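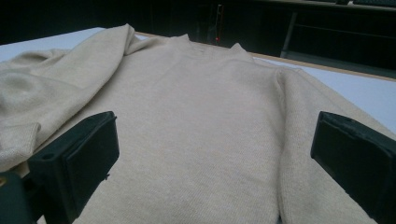

3. Materials and Methods

3.1 Study area and households

The study was carried out in Meltdale, a former mill town where most housing is rented and many apartments have no outdoor space for drying clothes. Households were recruited through letters sent with the water bill and through notices in two laundromats. To take part, a household had to have at least one adult who owned knitwear and did his or her own washing. We did not ask for income. Earlier work in the same town (Caruso and Navarrete, pilot report) found that people often skipped that question or quit the survey when they reached it.

A total of 137 households completed the wardrobe inventory. Households that started but did not finish are left out of all the tables. Most of these stopped at the storage questions, which were long and were placed near the end of the form.

3.2 Wardrobe inventory

Each household listed every knit upper-body garment it owned, whether or not the garment was still worn. We defined a knit upper-body garment as a sweater, cardigan, or knit vest. T-shirts and sweatshirts are also knit in the technical sense, but people in the pilot did not think of them as knitwear and reported them unevenly, so they were excluded. Children's clothing was excluded because it is usually outgrown before it wears out.

The inventory produced 1,092 garments. For each one, the owner recorded the fiber content from the label, how the garment was obtained, the last time it was worn, how it was usually washed, and how it was stored. When the label was missing or could not be read, the fiber content was entered as unknown. We did not allow guesses. In the pilot, owners who guessed tended to call any soft sweater wool, and the guess was often wrong when a label was later found.

Garments were also sorted by neckline: crew, V-neck, mock-neck, turtleneck, and open front. The line between a mock-neck and a turtleneck gave the most trouble. A short collar that stands up a little, like the one in Figure 1, was coded as a mock-neck if it was not meant to be turned down. Anything worn folded over was coded as a turtleneck, even if the owner used another name for it.

3.3 Condition scoring

Condition was scored by two trained raters, the first author and a research assistant. Garments were brought to a rented room above the public library, where the raters worked from the afternoon until 8 p.m. during the February session. Scoring at home visits had been tried in the pilot and dropped. Lighting differed too much from one kitchen to the next, and surface pilling in particular is hard to judge under a yellow bulb.

Every garment was laid on a flat white surface with the front facing up. Raters scored the front before touching the sleeves, and then straightened each sleeve and scored it separately. We kept this order because sleeves usually arrive folded or bunched, and smoothing them first tends to pull the body of the garment out of shape. The garment was then turned over and the back was scored the same way.

Five features were scored: pilling, thinning, loss of shape, visible damage, and color change. Each was given a score from 0 (none) to 4 (severe). Pilling was scored against a set of printed reference photographs prepared for this project, called the Kenosura cards. The cards cover fine, medium, and heavy knits, with five photographs for each. Fine knits needed their own set. The same amount of loose fiber looks worse on a smooth, even surface than on a coarse one, and with a single set the raters gave fine knits higher scores than the owners thought fair.

Loss of shape was the least reliable feature. A collar that has stretched is easy to see when the garment is being worn but much harder to see when it is lying on a table. We therefore measured the collar opening from side to side with a cloth tape and compared the result with an unworn garment of the same model when one could be found. For older garments this was rarely possible, and the raters used judgment. Results for this feature should be read with that in mind.

When the raters differed by one point, the two scores were averaged. When they differed by 2 or more, they looked at the garment again together and agreed on a score.

3.4 Washing records

Owners kept a washing record for one winter. Each entry gave the date, the machine program or hand washing, the water temperature setting, the detergent used, and the drying method. Paper forms were used, and completed forms were mailed back in stamped envelopes. A phone version was offered, but few people chose it, and those who did made fewer entries per garment. We cannot tell whether they washed less often or just forgot to log it.

Airing was recorded separately from washing. This was added at the suggestion of Damián Navarrete, who had noticed in the pilot interviews that some owners counted a night on the balcony rail as a wash. Spot cleaning was also given its own box on the form.

3.5 Abrasion test

To compare the condition scores with wear under controlled conditions, fabric samples were cut from garments that owners had agreed to give up. The samples were tested on a Gavari flat abrasion unit at the Kuhlmann textile laboratory. Each sample was rubbed for 1,000 cycles under a constant load and then scored by the same raters using the same cards. The raters were not told which garment a sample had come from.

Samples were taken from the lower back, where everyday wear is light. Underarm and elbow areas would have been more relevant to how garments fail, but in donated garments these areas were often already too thin to mount. The test therefore describes how the fabric would behave if it were close to new. It does not describe how much life the donated garment had left.

3.6 Analysis

Condition scores were compared by fiber group, knit weight, and usual washing method. Because garments from the same household tend to be washed the same way, household was included as a random effect in all models. Garments with unknown fiber content were kept in the comparisons of knit weight and washing method and left out of the comparison of fiber groups. Repaired garments were analyzed both with and without the repaired area, and the tables in Section 4 report the version without it.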